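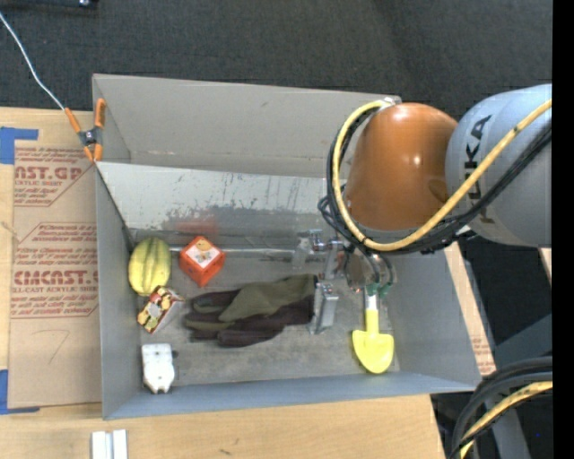
Fig. 1. Open-topped box, gray, on a wooden tabletop.

Courses > Records and Collections > Unit 4 > Handout

Overview | Readings | Handouts | Assignments | Contact

Unit 4: Boxes, Shelves and Labels
Instructor: Imke Rothe
Seminar leader: Gwawr Samuel

1. Scope of the unit

Unit 3 dealt with the decision to keep or discard. Unit 4 begins at the point where a group of records has been accepted and must be given a place. Students should have read the first two chapters of the course reader before the Tuesday lecture. The conservation of damaged paper is covered in Unit 6 and will not be examined with this unit.

2. Terms

Container: any object that holds records and is moved together with them. Boxes, trays, folders and tubes are all containers.

Primary enclosure: the container in direct contact with the record, most often a folder or a sleeve.

Outer container: the container that holds one or more primary enclosures. An outer container may be open or lidded.

Location: the fixed place on a shelf where an outer container is kept. A location has its own number, which does not change when the container is moved.

Students often confuse the container number with the location number. The two must be recorded separately in all written work.

3. Open and lidded containers

An open container permits quick access and is suitable for sorting, for short transfers between rooms, and for material that is consulted many times in one day. It gives no protection from dust or light from above. It should not be used for permanent storage of paper or photographs.

A lidded container is the normal choice for permanent storage. The lid should fit without force. A lid that has to be pressed down usually shows that the box has been overfilled, and the contents should be divided between two boxes.

In either case the container should be filled so that folders stand upright without being squeezed. If a box is only partly full, a spacer of folded board should be placed behind the last folder. Folders that lean will curve within a few months, and the curve is difficult to remove.

Large items such as maps and posters are stored flat. Rolling is acceptable where no flat storage exists, provided that the item is rolled around the outside of a tube.

4. Weight and handling

A box must be light enough for one person to lift from a shelf at shoulder height. Glass negatives, ledgers and coated paper are heavier than they look, and small boxes should be used for them. The top shelf is reserved for light material. No container is to be placed on the floor, even overnight, as a minor leak can reach the lowest few inches of a room before it is noticed.

Before a box is moved, its destination should be clear and the work surface at that destination should be ready to receive it.

5. Case study: the Valcárcel papers

The Valcárcel papers came to the Fesholm archive in December as the records of a family printing business. The accession consisted of 1,331 folders in mixed cartons, several of which had been reused from the print shop. Cherry Mae Estrella, who led the rehousing, kept the original sequence of the folders throughout and wrote the old carton number in pencil on each one. Only when this was complete were the folders placed in new boxes.

A first survey found that 478 folders had no title. The team gave these a supplied title in square brackets, following the rule set out in Unit 2. Roughly 20 folders were held back for treatment and are represented on the shelf by a marker card. The card gives the folder number, the date of removal and the initials of the person who removed it.

Yevdokiia Dmytriv has since questioned the decision to discard the cartons, on the ground that the printed sides carried samples of the firm's own work. Her note is included in the reader. Students should come prepared to argue either position.

6. Labels

Each outer container carries one label on the short side facing the aisle. The label shows the collection name, the container number and the range of folders. Abbreviations are permitted only if they appear in the finding aid. Adhesive tape is not to be used over a label.

7. Written assignment

Choose one shelf or cabinet in your own home or workplace. Prepare a location list in the form shown in the reader, and add a statement of 2 pages on the changes you would recommend. Submit the work to Gwion Beddoe at the unit office by 4 p.m. on the day of the final seminar.

Fesholm Records and Collections Program | Contact the unit office | Copyright Fesholm | Back to top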